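4. Budget and equipment plan

Our team had $747 for the fall term. The largest cost was a pair of hand-held grippers, which we rented from Tapley for $300 because buying them was out of reach. Spare finger pads and screws from Sivia came to $212. 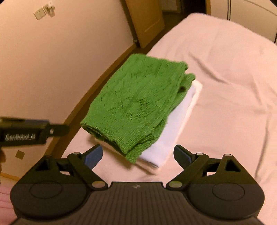

We set aside another $100 for storage drives – almost all of it was spent by October. Cloths and bedding came from home and cost nothing. The remaining $135 is held for repairs. Next term we plan to ask Ninico for a quote on a longer rental.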